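Wanivo's laundry collection is back for a second season, and the Cutamside crew is thrilled! Since June, 13 homes have been recording grippers handling everyday clothes, so the Silteo model can learn from real rooms. White knits on red plastic hangers are an early favorite.
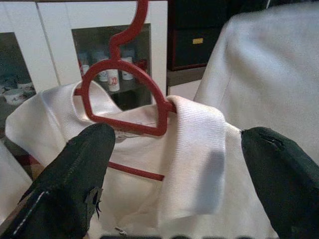

## Soft things next

Bright, floppy cloth is up now, blur and all.

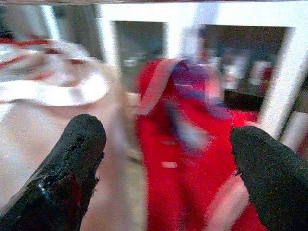 Fast moves stay in the set, and each home sends in 10 clips per garment. Asfaw will start training on the first batch at 4 p.m., and we can't wait to see it fold!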